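Call for Student Participants: Tabletop Manipulation Project

Pivitham Technical College, Department of Applied Automation

The Department of Applied Automation invites applications from currently enrolled students for the spring session of the Tabletop Manipulation Project. The project is open to students in all programs of study. Selected participants will work in the Kulska Laboratory and will prepare an entry for the Parkon Student Robotics Challenge.

About the project

The project gives students supervised practice in programming robot arms to pick up, move and set down ordinary desk objects. Teams plan their own tasks, write and test their own programs, and keep a written log of every trial. The department requires each team to complete 200 logged trials before its entry is submitted. Trials that fail count toward this number, provided that they are recorded in full.

Participants' duties

Participants are expected to:
Attend two laboratory sessions and one planning meeting each week
Complete the laboratory safety course before operating any equipment
Set up and reset the work surface according to the posted layout
Record each trial in the project log on the day it is performed
Contribute to the team's final report and public demonstration

The total commitment for the session is 126 hours, including the demonstration. Evening sessions begin at 5:30 p.m. Students with regular evening classes should note this on the application form so that a daytime team can be considered.

Eligibility

Applicants must be in good academic standing and must have completed one introductory course in programming, in any language. Previous experience with robots is not required. Students who took part in an earlier session may apply again – preference will be given to first-time applicants where applications are otherwise equal.

Credit and support

Participants who complete all duties receive 3 academic credits. The Savchuk Fund for Student Projects also provides a stipend of $1000 per participant, paid in two equal parts. Travel to the Challenge is arranged and paid for by the department. Students may not receive both the stipend and hourly wages for the same work.

The laboratory

Teams share a workstation and reserve their time through the department office. Layouts are marked in tape on the work surface, and object positions in the log must be given by grid square.

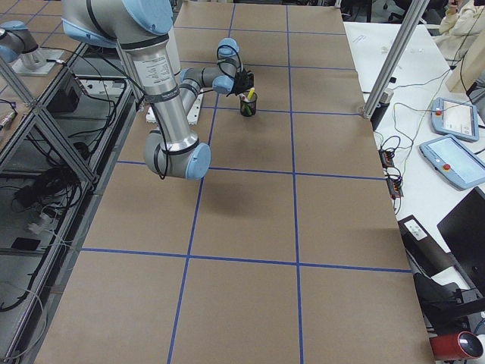
Work table in the Kulska Laboratory, with a two-fingered gripper above a mesh pen cup.

How to apply

Applicants should submit the following to the department office or through the student portal:
A completed application form
An unofficial transcript
A statement of no more than one page describing the applicant's interest in the project
The name of one instructor who may be contacted as a reference

Applications will be accepted through the end of November. Selected applicants will be invited to a short interview in December. Incomplete applications will not be reviewed. Students who need an accommodation in order to apply or take part should contact the department office before submitting their materials.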